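The engineer who agreed to talk about the Plitura cell asked me to leave her name out, and after an hour I could see why. Her integrator, Economou, had promised the customer an arm that would set small parts onto fixtures without a person watching. For most of a winter it did. Then it began pressing parts into fixtures that already held one.

"It wasn't dramatic," she said. "You'd hear a click. Then you'd find a cracked housing and a log that said everything was fine."

The log is where I started having doubts. By her count the controller recorded 1405 good placements before anyone opened it up and compared it with the scrap bin. The software, called Talia, marked a placement as good when the gripper opened at the right height. It never asked whether a part was sitting there already.

I asked who had signed off on that. She laughed. "It passed the simulation. Everybody was very happy with the simulation."

She still works in it most days, replaying moves one fixture at a time and changing the start conditions to see what the software will accept.

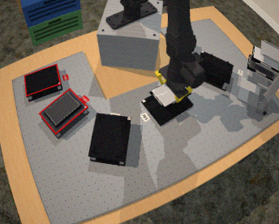

Why didn't the arm stop when it hit something?

The force limit had been raised during setup to get rid of nuisance stops, and it was never lowered again. A part pressed onto another part stayed under the new limit.

She told me this flatly, as if it were a matter of weather. I said it sounded like a safety problem. She said the cell was fenced. I said fences get opened, and she took a while to reply.

"Two times," she said. "Someone reached in to clear a jam with the arm paused but not locked out. No one got hurt. I don't like telling you that."

Economou's fix is a presence check from a supplier called Illimow, which adds 2 seconds to each cycle, along with the old force limit put back. They tested it over 20 shifts and called it solved. I asked whether the test had included a fixture loaded by mistake, the very thing that started all this.

"In simulation, yes."

And on the floor?

"It's on the schedule for February."

She thinks the check will hold. I'd like to see the scrap bin first.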